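Ticket 200: Strawberry wallpaper, seams lifting near the corners
Opened by: Candela Toledo
Handled by: Baltasar Segura, Clerkilance wall coverings
Opened: 14 Jul 2018
Status: Closed

Candela wrote:

Hi! First off, I love this paper. I papered three walls of our little work nook with your strawberry print and it cheers me up every single time I walk past (my sister wants it for her pantry now). The trouble is the seams. Two of them have started to lift, both close to a corner, and one has a bubble under it as long as my thumb. I used the Min paste, mixed the way the packet says, and gave the walls a wipe first. Can I save it or do I have to pull the strips off? I only have one roll left!

Baltasar wrote:

What a fun print to live with! Please don't pull anything off yet. Lifted seams can usually be glued back down. Could you tell me what was on the walls before, and how long you let the paste soak in before hanging?

Candela wrote:

Old satin paint, pale yellow. I soaked the first strips for the full time and then I got excited and rushed the last few. Those are the ones lifting, now that I think of it. The light pink ground with the big red berries and the little white flowers is the one I have, in case it matters which paper it is.
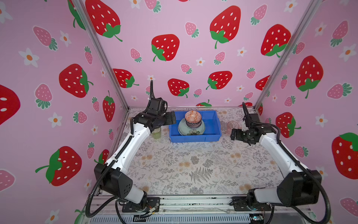 Can I use ordinary white glue on the seams?
Seam adhesive is the better choice, as white glue can dry shiny and leave a mark on the print.

Baltasar wrote:

Okay, so I'd do it like this. Lift the loose edge gently with a butter knife and brush a thin line of seam adhesive onto the wall. Press the edge back, go over it lightly with a seam roller and wipe off the extra with a damp sponge. For the bubble, make a small slit with a fresh blade along the outline of a berry, work a little adhesive in and smooth it flat. Keep the fan off overnight.

Candela wrote:

Did both seams and the bubble last night. They're flat this morning and I can't find the slit, and I knew where I put it! So happy. Keeping the spare roll for the pantry after all.

Baltasar wrote:

Wonderful news! For the pantry, sand that satin paint lightly and prime it first. Closing this one.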